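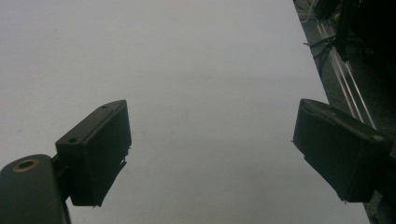 Zuvivby Hand-Held Gripper: Set-up Guide

Section 3. Fitting the fingers and checking the opening

This section covers the work to be done after unpacking (Section 2) and before the first recording (Section 4). Allow 20 minutes. The steps apply to the standard finger set. If you ordered the narrow set from Wojcik, use the separate sheet packed with it.

3.1 Before you start

You will need:

The gripper, with the trigger lock on
One pair of fingers, marked L and R on the underside
The finger screws from bag B
The hex key from the lid of the case
A soft, dry cloth
A flat table with a plain, light top

Caution: Disconnect the battery before fitting or removing a finger. The trigger can be pressed by accident while you are holding the tool by the arms.

3.2 Fitting the fingers

1. Lay the gripper on its back with the camera facing up. Leave the lens cap on.

2. Wipe both mounting arms with the cloth.

3. Slide finger L onto the short joint at the end of the left arm until it stops. The flat gripping face must point towards the middle of the tool.

4. Start the screws by hand. Do not use the hex key yet.

5. Repeat steps 3 and 4 for finger R.

6. Release the trigger lock and squeeze slowly until the fingers meet. Both faces should touch along their full length. If they touch only at the tip, loosen the screws half a turn and move the finger until the faces sit flat.

7. Hold the fingers closed and tighten the screws, a little on each side in turn.

8. Open and close the gripper several times. It should move without catching.

Note: Do not use thread lock on the finger screws. It makes the fingers very hard to remove and is not covered by the Vornberg warranty.

Caution: Do not overtighten. The finger body is softer than the screws and the holes will strip. Stripped fingers have to be replaced as a pair.

3.3 Checking the opening

9. Remove the lens cap, reconnect the battery and switch on. Wait for the steady green light.

10. Open the live view in the Zuvivby desktop program.

11. Let go of the trigger fully and hold the gripper over the table top.

12. Read the opening shown in the side panel. It should be 90 mm. Any reading up to 95 mm is acceptable for the standard set. If the reading is outside this range, go to 3.5.

13. Press Save as open position. 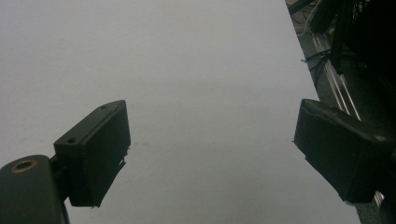

The live view should show both fingers at once, with a clear gap between them. They do not have to look the same size. One may sit closer to the edge of the view than the other, and the program allows for this. The brass insert in the top of the left mounting arm is a useful marker when you compare a saved picture with the live view, as it stands out against the dark arm. Check too that you have a plain surface between the fingers. The white table top gives a clean outline on both of them, while a dark or patterned surface can confuse the edge finder. Rails and cables past the side of the table do not affect the check, so long as they stay out of the gap.

14. Squeeze the trigger until the fingers are closed and press Save as closed position.

15. Type a name for the finger set and press Finish. The file is stored on the tool as well as on the computer.

Note: Repeat 3.3 each time the fingers are changed, even if the same pair is put back on.

3.4 Care of the finger pads

The pads and edge strips wear with use. Look at them at the start of each day. Slight fraying along the lower edge does not affect the opening check. Trim loose ends with small scissors and do not pull them.

Replace the pads after 1,000 grips, or sooner if a strip lifts away from the finger body or catches on the objects being handled. Replacement pads are supplied in pairs. Clean them with a damp cloth only. Solvents will loosen the backing.

3.5 If the check fails

The reading jumps while the gripper is still: clean the lens, then look for glare on the table top and turn the lamp away.

Only one finger is found: move the gripper until the whole gap is over the plain surface, then press Search again.

The reading is too low: the trigger has not returned fully. Switch off, disconnect the battery and check the return spring as shown in Section 6.

The reading is too high: a finger is not pushed fully onto its joint. Disconnect the battery and go back to step 3.

If none of this helps, contact the Rarncombe service desk and ask for Xiomara Schumacher (hardware) or Clyde Thibodeaux (software). Have the serial number ready. It is printed inside the battery cover.

Guide revised 2 Jul 2026. Replaces the March issue.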